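Chapter 8
Putting Things Where They Belong: Layout, Kitting and the Parts Tray

Most of the trouble in assembly work begins before anybody has picked up a screwdriver. It begins when a part is set down "just there for a moment", a place which exists on every bench and which has never been found twice. This chapter is concerned with the unglamorous cure, a plate with a shaped home for each part.
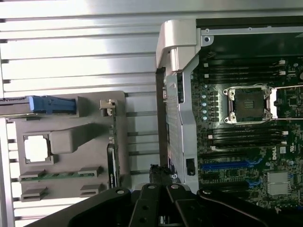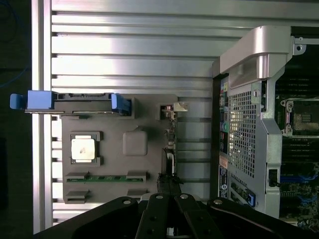 Figures 8.1 and 8.2. A grey parts plate beside an open computer case. In both, the processor sits in its square frame and a green memory module lies across the upper pair of holders.

Readers who have worked in a tidy workshop will recognise the idea at once. Readers who have worked in an ordinary one may need a moment. A parts plate is a drawing of the job that you can put things into. The processor goes in a square frame because the processor is square. The memory module is long and thin, so it gets a holder at each end. A new starter can tell what goes where without being told, which spares everyone the telling.

Look next at the lower pair of holders in either figure. They have slots and no module. On an open bench, a missing module looks exactly like bench. On a plate, an unfilled slot asks a question, and somebody has to answer it: has the part been fitted, has it not been issued, or was this build only ever meant to have one? The plate can't say. It can only make sure you ask, and we shall come back in Section 8.4 to the job card that ought to settle the matter.

Shaohua Pan, who laid out the repair benches at Wikano and had strong views on biscuit tins, kept a log of every stoppage over one November. She recorded 167 of them. Of these, 165 were caused by someone looking for a part that was in the building. The other 2 were a power cut and a birthday. Her report ran to a single page and was, by all accounts, filed somewhere sensible and never seen again.

We shall use her log throughout the chapter, along with a smaller set of notes from the Varkelex stores. You will need a pencil, a sheet of squared paper and one drawer from your own home that you would prefer visitors not to open.

By the end of the chapter you should be able to:
sort the parts for a job by size, shape and order of use
draw a plate layout to scale, leaving room for fingers
explain what an empty place does and does not tell you
write a job card that agrees with the plate

8.1 Before you draw anything

Empty the drawer on to a table. Resist the urge to throw anything away, as the point is to find out what you have. Put together the things that are used together, even if they look nothing alike. Batteries belong with the torch. The instructions for a kettle you no longer own belong in a group of their own, and it will be larger than you expect.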